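Research > Robotics > Bimanual handling > Section 5
14 shares | 3 comments

5.2 Failure during bag packing

Most of the lost runs came from one fault. Of 2425 logged attempts on the Bellamy cell, 152 ended in a protective stop, and nearly all of those were in the backpack task. Wrist view from the same task in Fig. 4. Soft bag, small zipper pull, second arm working close by on the wallet.

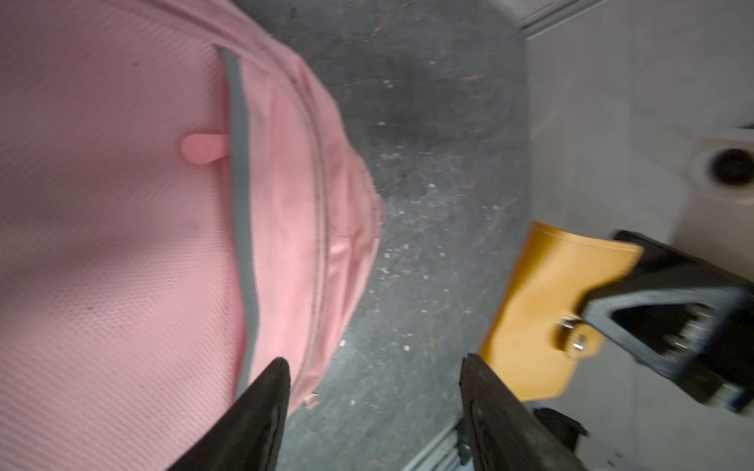

Figure 4. Wrist camera view, backpack task. Other arm's gripper at right, over the yellow wallet.

The fault itself: Cereo (our planner) held a stale pose for the other arm, up to 400 ms old. Fine when the arms are far apart. Not fine over a bag, where both reach inward and the fabric bulges into the gap. Contact torque climbed, the Zudby safety layer tripped, both arms froze where they were. No damage to the grippers but one wrist cable had to be replaced in September. 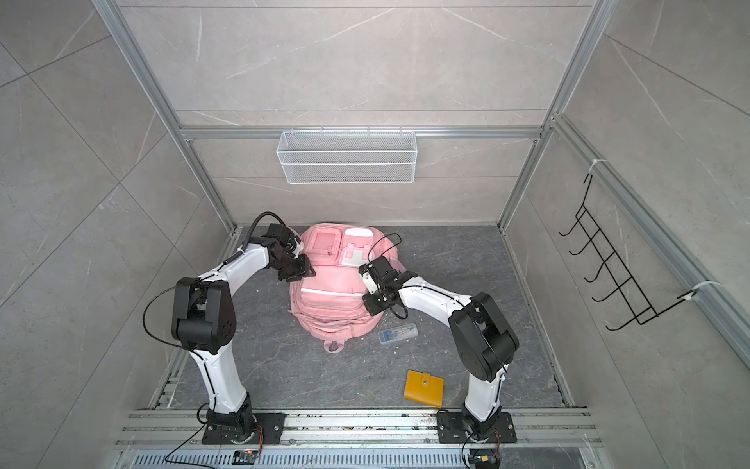
We first blamed the fabric model. Wrong, and it cost us time. Replaying the logs with the Plilum simulator gave the same stops with a rigid box in place of the bag, so the delay was enough on it's own. Capping pose age at 200 ms and refusing any move past that removed the stops in replay. Hardware re-test still to be run. Slower cycle is expected, and we have not yet measured teh cost.

5.3 Recovery after a stop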